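## 4. Two-Arm Assembly Tasks: Working Rules

Issue of 10 September 2019. Approved for use at the Stekmont and Pullosia sites by Lilian Mushi, Head of Safe Operation.

This section applies to any task in which both arms handle parts of the same product. It covers small household goods supplied in pieces, such as stools, racks and shelf units with push-fit legs. Tasks carried out with a single arm are covered in Section 3. Staff must have read Section 2 (Stopping and Restarting) before they begin.

### 4.1 Preparing the work surface

1. Clear the table of all items that do not belong to the task.
2. Lay the cloth so that it covers the whole reach of both arms. Folds are permitted. A fold that lifts a part off the table is not.
3. Check that no edge of the cloth can be caught by a joint when the arm is at its lowest position.
4. Place loose parts to one side, parallel to one another and with the same ends facing the same way.
5. Keep a clear gap between the loose parts and the path of the nearer arm.

**Note.** A dark cloth should be used with white or pale parts, and a pale cloth with dark parts. Where a product contains both, the choice is left to the operator and must be entered in the task sheet.

### 4.2 Cables

Cables are to be checked at the start of every session and again after any change of gripper.

1. Move each arm by hand through its full range with the power off.
2. Confirm that each cable has enough slack at the furthest point and that it does not pull on its connector.
3. Confirm that a cable hanging in a loop cannot drop into an opening in the product.
4. Report any cable with a cut, a flattened length or a loose connector. The arm must not be used until the cable has been replaced.

**Caution.** Cables must not be shortened with knots or adhesive tape. Use only the clips supplied in the Zovska fitting kit.

### 4.3 Holding and fitting

One arm is to act as the holding arm and the other as the fitting arm. The roles are decided before the task begins and are not exchanged while a part is in the grip.

1. Bring the holding arm to the main part and steady it. The part may rest at an angle if the socket is easier to reach in that position.
2. Allow the part to settle. Do not bring in the second arm while the first is still moving.
3. Take up one leg or tube with the fitting arm. Grip it firmly, but not so firmly that the wall of the tube bends.
4. Raise the tube clear of the product before turning it.
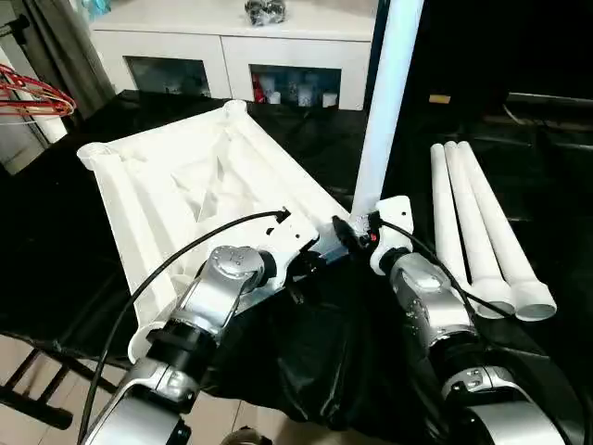 5. Line up the tube with its socket and lower it slowly. The speed of the fitting arm must not exceed 20 mm per second during this step.
6. Press until the tube is seated. The pressing force must stay below 100 newtons unless the task sheet gives a lower figure.
7. Open the fitting gripper fully and withdraw it along the line of the tube.
8. Repeat steps 3 to 7 for each remaining tube.

If a tube does not enter its socket at the first attempt, the operator may try again twice. After the third failure the task is to be stopped, the parts removed and the socket inspected for damage or moulding waste.

**Caution.** Hands must be kept out of the space between the two arms at all times while the power is on. A part that slips is to be left where it falls until both arms have been stopped.

### 4.4 People and furniture nearby

Tasks may be carried out in furnished rooms, provided that the following rules are kept.

- Chairs are to be kept outside the reach of the arms.
- Curtains and hanging items must be tied back or moved if they can be touched by an arm at full stretch.
- The operator must have a clear view of both grippers and must be able to reach the stop button without leaning over the table.
- Visitors may watch from behind the operator only.

### 4.5 Records

The operator completes Form 196 at the end of each session. The entry must state the product, the role given to each arm, the number of failed attempts and any stop made for reasons of safety. A stop made in error is to be recorded in the same manner and will not be held against the operator.

Forms are kept on site until the December review and are then sent to the Thygesen office. Requests to vary any rule in this section must be made in writing to Lilian Mushi, and the existing rule remains in force until a reply has been received.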